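Golletow Twin-Arm Bench Set
Sold and supported by Rarken

If you have been thinking about putting a pair of robot arms to work on an ordinary table, but the thought of a safety cage and a month of wiring has put you off, the Golletow may well be the set you have been waiting for. We have been selling it since September, and it has become the thing people ask about most when they ring us. The set comes as two matching arms, two grippers, the control box and all the cables, and it is meant for the small, fiddly household jobs that bigger machines are simply too grand for.

The work we like to show people first is the lamp job. A desk lamp is plugged into a power strip, the little switch on its cord is left lying on the table, and the arms are asked to find it and press it. It sounds like nothing at all, but a cord never lies the same way twice, and a small white switch on a pale table is a hard thing to pick out – try it with your own eyes half shut! 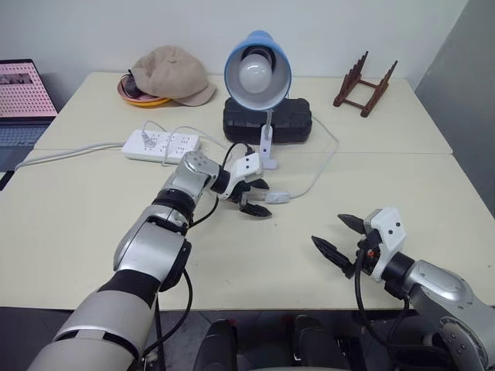

Yamuna Poduval
Bench Applications Lead, Rarken

I have looked after the Golletow bench for long enough to have my favourites, and the lamp job is one of them. We leave other everyday things on the back table while we do it, a hat, a wooden rack and so on, so that the arms get used to a table with a bit of life on it. You are very welcome to bring your own bits and pieces when you visit. Thenmozhi Kurian once brought a whole sewing basket, and we kept her here until teatime.

The grippers

Each gripper has two black fingers on a white housing. The fingers taper towards the tip, and that helps with thin things like cords and small switches. They come off with a hex key (supplied), and you can order the wider Warrier fingers if you mean to handle cups or boxes. Spare fingers are sold in pairs. Please don't be tempted to file them down yourself, as two customers have done so and both ended up ordering new ones.

Running the cables

The arm cables are left on the outside, and I know some people would like them tucked away. We did try sleeves for a while. They looked very smart and they made the elbow stiff, so we went back to letting the cables hang in a loose loop and drop over the front of the table. Leave more slack than you think you need, particularly at the wrist.
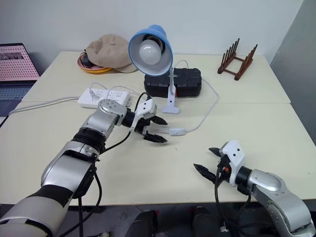 Rarken Bench Catalogue, Issue 17, page 164

Two tables pushed together suit the set nicely. The arms work over the front one, and the back one gives you somewhere to put lamps, power strips, a laptop and whatever else the job calls for. Plain tops in white or cream are fine. If yours is very shiny, lay a matt cloth over it, or the Tiveck software may have trouble with the glare.

Teaching a new job

You guide the arms through the job by hand, and Tiveck keeps each go as a separate run. For something like the switch we suggest 200 runs, moving the lamp and the cord a little between them. Sorin Bogdan, who writes our setup guide, likes to do his in short batches with a cup of tea in between, and I must say his runs are tidier than mine.

Price and delivery

The full set is £1,189 a month on hire, with delivery and a setup visit included. Chak-lun Mak arranges the visits and will talk you through table sizes and sockets before anything is sent out. Orders placed by 18th August go out with a spare pair of fingers in the box.

For repairs and returns, please ask for Kumaresan Chowdary and have the serial number from the control box to hand.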